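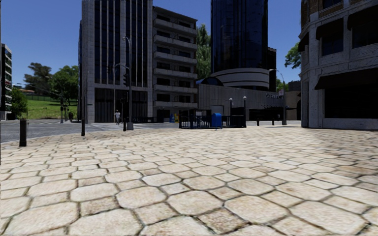
How much should I set aside the first year for a robot mower or a robot vacuum, beyond the price on the box?

Set aside almost half the purchase price again. Blades, brushes, filters, a second battery if yours is the kind that sulks, and whatever you have to change at home so the thing can get around. If you spend less, put the leftover toward year two, when the battery will want a word with you.

The rest of this page is how I got to that number, mostly by ignoring it.

Measure before you shop

Manufacturers rate these machines by area, and the area is always a big smooth rectangle with no chairs in it. My ground floor is 651 square feet on paper. Take out the sofa, the bookcases and the corner where the vacuum goes to think, and it's a good deal less, but the battery doesn't care, because it spends its charge going around things. Buy one size up from what your floor plan says. For mowers, go up two if you have a slope.

Walk the route yourself with a tape measure. Write down:
- every threshold and its height
- the narrowest gap you expect it to pass through
- the clearance under the lowest piece of furniture
- where the outlets are, as opposed to where you remember them being

Joints between pavers count as thresholds if they're wide or sunken. Lay a yardstick across a few and look under it. A mower with small front wheels will find the worst one and stay there until you get home.

Price the parts first

Before you look at a single machine, look up what its parts cost. I bought a Gemness vacuum on sale and felt clever until July, when I needed the side brushes, which are sold only in a set with a filter I had three of already. The Sturketti costs more up front and takes plain screws and a battery you can swap with a kitchen-drawer screwdriver. Guess which one still runs.

Check that the battery can be replaced at all. If the manual says "contact service," read that as "buy another one."

Renting

For a big one-time job, renting can make sense. Schwaiger rents out a scrubber for hard floors and patios by the day, and I paid $256 for two days, hose included. It would have been one day if I'd read the part about charging it overnight. Ask what condition they want it back in. Cleaning the cleaning machine took me most of an evening and an old toothbrush.

Things to put in the budget that don't feel like equipment

A shelf or a little roof for the dock. Sun is hard on plastic, and so is the gutter that drips right there.

A longer extension cord, outdoor rated.

Cord clips for indoors. Cheap, dull, the best money on this list.

Better Wi-Fi at the far end of the house, if the app insists on it. Asto's app insists on it even to start the thing by the wall, so find out whether there's a button.

A plain broom. You'll still need it for corners, stairs and the area directly around the dock, where every robot I've owned leaves a tidy ring of crumbs.

When to buy

Mowers get marked down when the grass slows, and vacuums when new models come in. The old model is usually fine. Skip the extended warranty if it leaves out the battery, and most of them do, somewhere near the bottom in the gray type.

Keep the box until the return window closes. Mine is in the hall, and the vacuum bumps into it every morning at eight.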